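Rillden > Interviews > Teaching by Hand

Emiko Yokoyama has spent most of her working life getting machines to do things by moving them herself. She started on a welding line, where the operator grabbed the arm and walked it along the seam, and she now runs the demonstration program at Rillden. The program has 12 operators. Their job is to pick things up and put them down by remote control, over and over, so that a learned controller can be trained on the recordings.

I spoke with her twice, once in January and again this spring by phone, when most of the operators were working from home.

The first thing she wanted to talk about was the difference between leading an arm by hand and driving it from a distance. People tend to treat the two as the same thing, she said, and they give very different data.

"When you hold the arm, you feel the table," she said. "You feel when the object touches. Your hand does the right thing before you've thought about it. But your body is in the way of the camera, and the arm is heavier than it looks. After an hour your shoulder is doing the demonstrating."

With remote control the operator sits at a desk with a handheld controller and watches a screen. The arm copies the hand. The operator's body stays out of the picture, and one person can work for longer. What is lost is touch. Yokoyama's operators press too hard in their first week, all of them, and then for a while they don't press hard enough.

"They hover," she said. "They come down to a centimeter above the thing and they wait there. If you train on that, you get a robot that waits there too. It has no idea why it's waiting. It saw people do it, so it does it."

Rillden's answer has been to start new people in simulation. The software is called Jitden and was written in house. An operator uses the same controller and the same screen layout as on the real arm, but the table and everything on it are rendered. If an object gets knocked on the floor, the operator presses a key and the layout comes back. On the real stations somebody has to walk over and pick it up.

Yokoyama chooses many of the layouts herself. She wants ordinary things on the table, in sizes and shapes that ask for different grasps. A stapler is low and long and lies at whatever angle it lands. A canister can be taken from the side or by the lid, and operators disagree about which. Desk fans are awkward because the round head invites a grab and the weight is in the base.

"I like things that have one obvious place to hold and one good place to hold, and they're different places," she said. "A trophy cup is like that. Everybody goes for the handle. Then they have to turn it and the wrist runs out of room."

She also leaves plants in. They are hard to grasp by the leaves and easy to grasp by the pot, and a new operator has to learn to come in low. A typical task is one sentence long: move the stapler next to the canister, or put the block behind the plant. The operator reads it, does it, and presses a button to mark the end. If the attempt was poor, a second button throws it out.
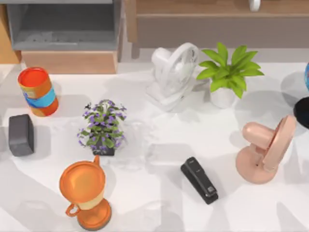

Rin Oshima does not think much of that second button. In a note that went around the Rillden teams, and which Yokoyama read to me over the phone, Oshima argued that operators throw out too much. The clumsy attempts are where the recoveries are, the note said, and a controller that has only ever seen clean grasps has no idea what to do when the first one slips. It asked that discarded recordings be kept in a separate folder for at least one training run, "so we can find out what we've been deleting."

Yokoyama agreed to it, with some reluctance. The January batch had 544 recordings in the end, counting the ones that would have been thrown out under the old rule. She went through the discarded ones herself.

"Some of them were garbage. The person sneezed, or the phone rang. But in a lot of them the gripper slides off, the person backs up, changes the angle, and gets it the second time. That's a good demonstration. It just doesn't feel like one when you're the person doing it. You feel like you failed."

The button is still there, but it now has a different label, and the operators are asked to use it only if they stopped doing the task partway through. A slip and a second try gets kept. Yokoyama said this was harder to get across than any of the technical instructions. People are proud of their work and don't like to hand in the bad take.

I asked how she tells a good operator from a bad one. She said she doesn't look at speed. The fastest person she ever had was also the least useful, for the reason that he moved in straight lines and stopped dead at each corner, as if he were playing a game. The controller trained on his recordings jerked.

"I look at the path. Is it one motion, or is it five little ones? Does the gripper start to open on the way down, or does the person get there and then remember to open it? When you reach for a cup at home, your fingers are already the right shape by the time you arrive. I want that. It's difficult to do with a controller, and it takes people 7 weeks or so of real practice before they stop thinking about the buttons."

Then she corrected herself. It was seven weeks for the last group, she said, and she shouldn't make a rule of it.

Camera placement takes up more of her time than she would like. The view the operator uses and the view the controller learns from are separate, and they should not be too far apart. If the operator can see something the controller can't, such as the back side of an object, the recording shows a decision with no visible cause. Rillden had this problem with its Hoshino station, where operators had a side window open on the screen and used it to line up the gripper. The trained controller missed in exactly that direction. Closing the side window made the operators slower and unhappy, and it fixed the problem.

A view from high above the table has its own trouble. It is very good for left and right and poor for height. Shadows help, and experienced operators learn to read them. They bring the gripper down until it meets its own shadow. Jitden can draw soft shadows or none, and Yokoyama has tried training people both ways. She went back to shadows.

"Without them people were stabbing the table. I thought it would force them to learn the depth some other way, and there wasn't another way. So that was two weeks I won't get back."

What carries over from simulation to the real arm is a sore point. The operators' habits carry over well. The recordings themselves do so less reliably. A rendered stapler slides the way somebody decided it should slide, and a real one catches on its rubber foot. Yokoyama uses the simulated recordings to get the controller moving toward the right object, and then adds real ones for the last few centimeters. The mix changes from task to task. She would not give me a ratio, and said she'd be suspicious of anyone who did.

The operators have been doing all of their work from home for some weeks. The controllers were mailed out along with a small box called Kuvuvico that handles the connection. Simulation works well this way, as it runs on the operator's own computer. Driving the real arm from home has been worse. The delay varies, and a varying delay is harder for a person to deal with than a long steady one. Operators slow down, and the hovering comes back.

"So for now we do simulation," she said. "We're behind on the real stations and we'll stay behind for a while. I'd take no data over data with people hesitating in it."

I asked whether she still does demonstrations herself. She does, most mornings, before the others log in. She takes the task list from the top and does whatever comes up. She said she is no longer the best on the team and that her wrist bothers her in the cold months.

"But if I write a task and it can't be done comfortably, I want to find that out first. Last month I wrote one that needed you to reach past two objects and turn something around. I couldn't do it. I tried it over and over. So I took it off the list and apologized to the person who'd had it the day before."

She plans to bring hand guiding back for a few tasks once people are in the building again, mainly ones with insertion, where touch counts for more. The arm at the far station has a new handle for it. She has used it twice so far and thinks it is mounted too high.

Interview edited for length. Apr 26, 2020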